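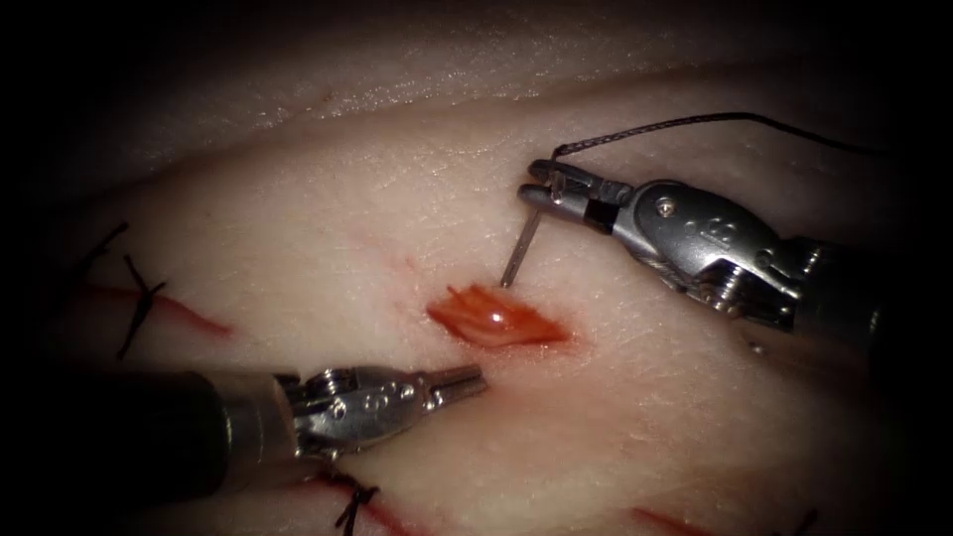 Home | News | Interviews | Events | About

Two Arms and One Needle: A Talk With the Planner's Author
July 28, 2024

Print this page | E-mail this page

I had it in my head that the hard part of robot suturing was the hands. The woman who wrote most of the planning code for Sidico let me go on about wrists for a good five minutes before she stopped me. "The wrists are lovely," she said. "I don't touch the wrists. My problem is that skin moves when you pull on it."

She asked me to leave her name off, which suits me fine, I'm terrible at spelling names. We talked in the little kitchen at Cordero, where she has a desk by the window and a whiteboard she won't let anybody wipe. Sidico is the piece of software that decides where the curved needle goes in, where it should come out, and what the second arm ought to be doing in the meantime. (That last bit is her favorite, as you'll see.)

I asked how the thing gets from a camera picture to a stitch. "It finds the two edges of the wound, picks an entry point and an exit point, and works out an arc for the needle. It's a circle, pretty much, you learned it in school. Then the needle is sitting a little crooked in the jaws and your nice circle is wrong." So now the planner guesses the needle's angle in the grip before every throw, and if the guess is too shaky it asks for a regrasp. The first version never asked. She made a face when she told me that.

And the thread! I hadn't thought about the thread at all. It's thin, it's black, and out where the light falls off it just melts into the background. "We lose it all the time. For a while the tracker would hop over to an old stitch and follow that, because a knot tail is black and thin too. It was very confident about it." They fixed most of this in January by having the tracker start at the needle and work its way back along the strand, and it isn't allowed to jump gaps any longer than a setting she still fiddles with. Knots that are already tied get marked on a map and left alone.

The tracker was retrained on 1559 labeled stills, and she labeled 368 of those herself, on her couch, with a dog on her feet. "I'd recommend it to anybody who writes perception code. You find out fast that you can't tell where the thread is either."

Back to that second arm. In the early builds it grabbed tissue whenever it was free, which looked busy and helpful and wrecked the plan, since the entry point had slid off somewhere by the time the needle got there. Now it hovers near the wound with its jaws open until the planner calls for it, and any grab means a fresh look at the edges before the needle moves. I said that sounded slow. "It is slow! I'll take slow."

The replay tool is called Nekbridge and she built it over a long weekend out of pure irritation. It lines up the video with whatever the planner believed at the same moment, so you can scrub back and see where the two part ways. She showed me a run where the wound outline had happily swallowed a shiny wet spot and bulged out to one side. She has 11 saved runs like that one, and every new build has to get through all of them before it goes near the arms. The current build gets through all but 4.

I wanted to know if she ever takes over by hand. She does, there's a pedal, and she says she's bad at it. "I can do maybe one decent stitch. Then I get cocky."

What's next is knots. Sidico can plan the loops fine, but judging how tight to pull is still a fixed number in a config file, and she'd like it to come from watching the edges close. The motion side is shared with the Nurkano group, who want the same code to run on a different pair of arms, so half her week goes to pulling apart things she wishes she'd kept apart in the first place. She had a call with them at two, and I'd already eaten most of her crackers.

Previous interview | Next interview

Contact us | Copyright 2024, all rights reserved | Back to top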